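Science Night is back at Hawthorne!

We're so pleased to say the community science night returns in November, and it's bigger than last time.
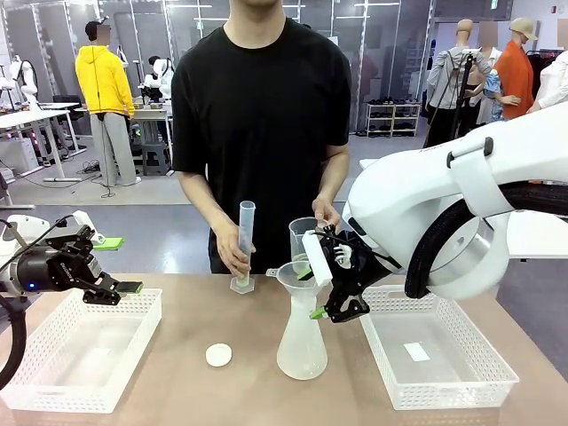

Last year 324 people came through the doors over one evening, which for a hall our size was a lovely squeeze. This year we've booked both the main hall and the supper room, so there'll be space to move a pram and maybe even sit down with a cuppa.

Geeta Chauhan is running the kitchen chemistry tables again - red cabbage indicator, homemade sherbet and the famous colour-changing lemonade. Vega Ortuño has the creek water corner, where kids can test samples from three spots along Coslow Creek and put their results up on the big map. If you've got a favourite swimming hole, bring a clean jar of water from it and she'll help you test that too!

New this year is a talk for the grown-ups. Cyprian Szulc has been keeping rainfall records from his back verandah for 12 years and he's finally agreed to show us the notebooks (I've had a peek, and the flood year is amazing). He starts at 7 pm in the supper room, and there are 70 chairs, so get in early.

Entry is a gold coin, and everything raised goes towards new microscopes for the library's after-school club. The old ones still work, mostly, but two have lost their focus knobs.

We'd love a few more hands for setting up from 3 pm and for washing up afterwards. Teenagers very welcome. Leave your name at the library desk or have a word with Ignacio Cifuentes, who's also after spare extension leads and any clean jam jars with lids.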